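Korletey Junior Ice Hockey Commitments: data card
Maintained by Rhea Espiritu. Last checked 22/03/2022. 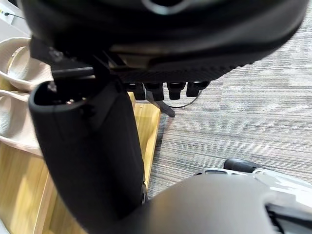 2 min read

What it holds

2595 rows, one for each announced move from a junior club to a college or senior side. Columns are player, position, height, weight, last club, games, goals, assists, new club and expected start. The start is nearly always September, whatever the player ends up doing.

Where it came from

Club press notices, typed up by Agnes Cruickshank and me. Clubs write these to please supporters, so treat the numbers with care. Heights are the worst. I have yet to see a defender get shorter between one notice and the next.

Known problems

277 rows have no games played, so points per game is blank for them. Please don't fill it with the league average. The Okasska fork did that and its rankings are rubbish.

23 players appear twice under different spellings. I have left both in until a club confirms which is right - two clubs have never replied.

"Committed" means somebody said so. The file does not record whether the player turned up.

What people use it for

Mostly predicting scoring in the first college season. I doubt it can. Junior leagues differ too much, and the Hundmont adjustment in the extras folder is a guess with decimal places. Nataša Spahić disagrees and her notes are in the same folder.

Corrections

Send the row number and a link to the notice. Corrections without a link are not applied.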